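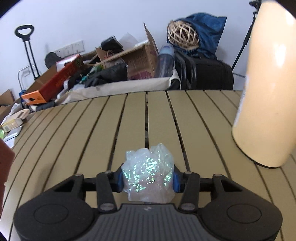 A clear iridescent plastic bag, bunched into a ball over a slatted tabletop.

The Bag That Goes in the Wrong Bin

By Ute Reuter

Inmaculada Calvo keeps a cardboard box under the counter of her gift shop in Prata, and by noon most days it is full. Customers buy a candle or a pair of earrings, take it out of its packaging before they reach the door, and hand the wrapping back to her. Paper goes in one bag. Everything that crinkles goes in the box.

"They ask me if it can be recycled," Calvo says. "I say I'll find out. I've been saying that since I opened."

She did try to find out. She called the county, which sent her to the hauler, which sent her to a web page showing a plastic bag with a red line through it. The page did not mention the stiff clear sleeves her greeting cards come in, or the shiny rainbow-tinted bags that one of her jewelry suppliers likes. She mailed a handful of each to the sorting plant at Irkora with a note. Two weeks later she got a phone call from a man named Maximiliano Marín, who runs the day shift there and had opened the envelope himself.

Marín invited her to come and see the plant. I went along with her.

The building sits behind a lumber yard, and you hear it before you see it. Trucks tip their loads onto a concrete floor, a loader pushes the pile to a conveyor, and the material climbs to a room where a line of workers pulls out whatever will cause trouble later. On the morning we visited, that meant a garden hose, a car battery, several pillows and a steady stream of bags.

"Film is our number one headache," Marín said, using the trade's word for any thin, flexible plastic. "It wraps around the shafts. We shut down 2 times a shift to cut it off with knives."

A sorting line like Irkora's was built for things that hold their shape. Bottles roll, cans get picked up by magnets or pushed off by electric current, and cardboard rides over the top of spinning discs while smaller items drop through. Film does none of this reliably. Flat, it behaves like paper and ends up in the paper bales. Crumpled, it bounces along with the containers. A paper mill that finds too much plastic in a bale can turn down the whole load, and Marín has had loads sent back.

Then there is the question of what the film is made of. A plain bread bag is usually polyethylene and can be melted down and used again if someone collects it clean. The stiff, noisy sleeve around a greeting card is more often polypropylene. The bags that shift from green to pink when you tilt them get their color from very thin layers stacked on top of one another, each bending light a little differently. The layers may be different plastics, and once they are bonded there is no cheap way to get them apart.

Calvo held up one of her jewelry bags and asked him straight out where it should go.

"Trash," he said. "I'm sorry. It's pretty, but it's trash."

Marín's plant handled 1,375 tons of household recycling in September of last year, its busiest month. He has no figure for how much of that was film, which is pulled out by hand and goes straight into a dumpster with everything else that shouldn't be there. He knows the dumpster is emptied more often than it used to be.

One option for the better sort of film is to keep it out of the curbside cart altogether. Begoñe Iglesias manages the Skilel grocery on the east side of Prata, where a drop-off bin stands between the carts and the ice machine. It takes bread bags, produce bags, dry cleaning covers and the overwrap from paper towels. The store adds its own pallet wrap, which makes up most of the weight, and a truck that is already returning empty to the warehouse carries the lot.

Iglesias checks the bin each evening. She finds chip bags in it, and bubble mailers with the paper label still on, and now and then a banana peel.

"If it stretches when you pull it, I'm generally happy," she said. "If it crackles, I take it out."

The stretch test is a rule of thumb, and Iglesias is the first to say so. Some stretchy films are mixtures too. But it is easy to remember, and since she taped it to the lid in large print the bin has come back cleaner. The small print on the packages helped less. Shoppers told her they could not read it, or that it was folded into the seam.

The other option is to change what gets made. Aurelio Escobar spent 14 years designing packaging before he joined Ornow, a small company that makes card sleeves and gift bags from a single plastic. The range does not include anything iridescent. Buyers ask for it every fall, he told me, and some go elsewhere when he turns them down.

"A shop owner wants the thing to sparkle on the rack. I understand that," Escobar said. "I can do clear and I can do frosted. I can print on it. The rainbow effect I can't do in one material at a price anybody would pay."

His products cost more than the standard sleeve, and he does not claim they solve much by themselves. A single-plastic sleeve tossed in a curbside cart in Prata still ends up in Marín's dumpster. It only has a chance where there is a separate collection, and most towns near here don't have one for that type of plastic.

Calvo has made some changes since the visit. She asked her card supplier to ship without sleeves, and the first order came in with 388 cards in paper bands – a few with bent corners, which she sold at half price. The jewelry supplier said no. She still offers the shiny bags, but they sit behind the register now, and customers have to ask.

Some ask to reuse them. One regular takes them home by the dozen to wrap party favors, and a teacher collects them for an art class. Calvo hands them over gladly. The box under the counter fills more slowly than it did, and what is left in it at closing time goes out with the trash.

Published 2026-06-21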